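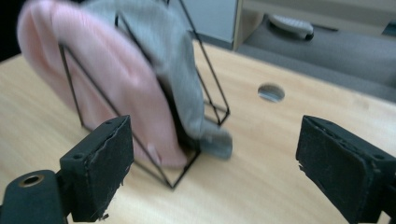

Figure 1. Pink and gray cloths on the black wire frame, tabletop setup.

Small-Space Cloth Storage: Testing a Wire Frame
Student project report, 2018-05-29
Group members: Fouzia Lashari, Harsh Dubey, Yusri Kusuma
Supervisor: Reijo Ikonen

1. Background
Students in the Cerkside residence have very little room for hanging small items such as hand towels and scarves. Most rooms have one narrow closet and a desk. We wanted to know if an open wire frame kept on a table could take the place of a wall rail, which residents are not allowed to install.

2. Method
We used one black wire frame with angled sides and tried it with two soft cloths, one pink and one gray. Each person hung the cloths over the rods, took them off again, and wrote down any problems. In total we logged 161 trials during April. The cloths were hung one at a time first and then together. No clips or pegs were used.

3. Results
A single cloth was easy to hang. It stayed in place in most trials if it was folded over a rod near its middle. With two cloths the results were worse. The second cloth often ended up overlapping the first, and pulling one out moved the other. Slipping was the main fault on the slanted rods. Long cloths also reached down to the table and bunched up at the bottom.

Harsh found it quicker to feed the cloth in from the side. Fouzia and Yusri preferred to drop it over the top. We did not time this part, so we can't say which is faster.

4. Changes we would make
The frame should be taller, or the cloths folded in half before hanging. At least one level rod is needed for each item. Shalini Uniyal from the workshop suggested a rubber sleeve on the slanted rods, and we have ordered 4 for the next version.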